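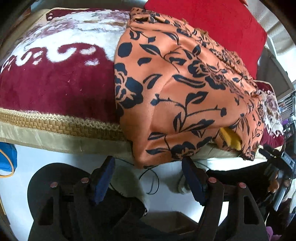 ## Section 4: Folding on the bed and filling the Pliment chest

*Mimham house manual, linen chapter, revised 14/11/2020 by Ozan Dursun*

I do all my folding on the bed. I've tried the kitchen table and I've tried the ironing board, and I always end up back here because a big cloth needs room to lie down! If you're new to the house and it's your turn with the linens, work through the steps in order the first time. After that, do it however you like, as long as the chest closes.

**What you need**

- The bed, made up with the floral plush blanket on top
- The pile from the drying line
- One clean, dry sponge for lint
- The Pliment chest, lid open, pushed up to the foot of the bed
- A Testa cloth bag for each thin piece

### 4.1 Get the bed ready

1. Smooth the plush blanket with your forearm, working from the pillow end down. It doesn't have to be perfect, but a lump underneath turns into a crooked fold on top.
2. Check that the gold braided trim is running straight along the side. I use it as my ruler. If the trim wanders, so will everything I line up against it.
3. Lean the red cushion against the head of the bed and leave it there. It's handy for marking how far up you can spread a cloth before you start losing the end of it.
4. Put the pile down on one half of the bed only. (I used to dump it right in the middle and then fold around it, and I can't recommend that.)

> **Note:** The beige valance is not part of the folding. It stays on the bed until the big September wash, and it has its own page in Section 6.

### 4.2 The big printed cloth

Start with the orange one with the black flowers. It's the largest of the printed pieces and it slides around on plush, so I like to get it done while I still have some patience.

5. Find two neighboring corners. Follow the hem with your fingers if the cloth is bunched up, and don't yank from the middle.
6. Hold the corners, take a step back and let the cloth open over the blanket.
7. Run the sponge lightly over it for lint. Light strokes, all in one direction.
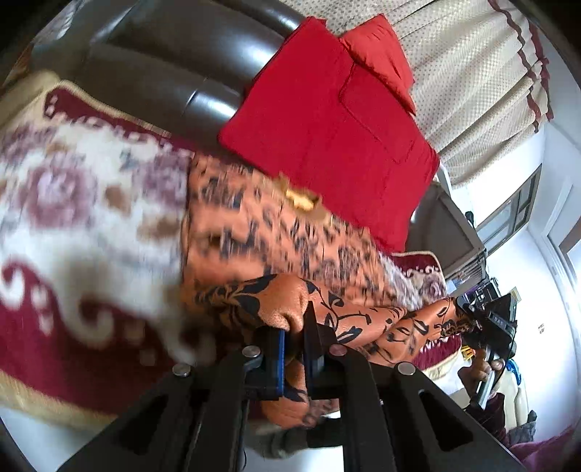 *Reading time: 7 min*

8. Pinch any puckered spot and lift it a little, then lay it back down flat. Lifting works much better for me than pressing, which just pushes the wrinkle over to the next flower.
9. Look for twists. A twisted end feels like a rope when you close your hand around it. Untwist it from the loose end, and let the rest of the cloth stay where it is.
10. Fold in half lengthwise, hem to hem, with the print on the outside. Then fold in half again.
11. Fold crosswise until the bundle is 55 cm wide. That's the width of the left-hand compartment in the Pliment, and yes, I measured it with a tape — twice.

> **Caution:** Don't fold the printed cloth damp. Give the thick hems a good squeeze before you start. If they feel cool, hang it back up and go do something else for an hour.

Please don't match the pattern when you fold! The vines and leaves go every which way, and I lost most of an evening trying to get a row of them to meet up. Match the hems and let the flowers do what they want.

### 4.3 The plush blankets

The blankets are a different job. They're thick and heavy, and a tight fold leaves a line across the pile that takes days to brush out. So I roll them.

12. Turn the blanket so the patterned side faces down.
13. Fold it in thirds, lengthwise, keeping your hands flat.
14. Roll from the plain fold toward the binding, slack enough that you can get your whole hand into the center of the roll.
15. Tie it with two cotton tapes. No rubber bands, please.

The roll goes in the long compartment, which is 165 cm end to end. One roll fits easily and two will go in if you're stubborn about it. I'm stubborn about it.
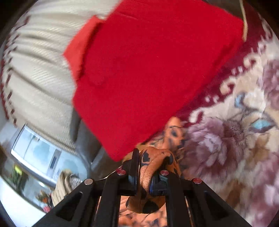 **Mimham House Manual · p. 55**

### 4.4 Reds and creams

By this point you're down to the plain red and the cream ribbed fabric, and these two want to be kept apart. I bag the red by itself every time. Maybe it would never bleed on anything, but I'd hate to find out on the cream.

16. Lay the red out flat and stroke it from one edge to the other. It has a fine, knit-like feel to it, so don't pull on the corners or they'll grow on you.
17. Check the edges for flaps that have turned under or stuck out to the side, and tuck them square.
18. Fold it in half, then in half again, and slip it into its Testa bag.
19. Spread the cream piece with the ribs running away from you. Fold along the ribs. Going across them makes a fat, springy bundle that pops back open the minute you let go.
20. Keep the curved border with the dark red marks on the outside, so you can tell which piece it is without unfolding it.

> **Note:** A bag holds up to seven small pieces. If the drawstring won't close, start another one.

### 4.5 Loading the chest

21. Blanket rolls first, in the long compartment.
22. Printed cloths in the left-hand side, folded edge facing up.
23. Bagged reds on top, then the creams.
24. Write each piece in the Bruridine notebook that hangs inside the lid. The line number is enough; the orange cloth, for instance, is line 563.
25. Close the lid with both hands. If it bounces, take out the last bag and turn it sideways.

Leave the chest key on the hook by the door, and put the sponge back in the notions drawer. For mending, loose binding and trim that has come away, go on to Section 5.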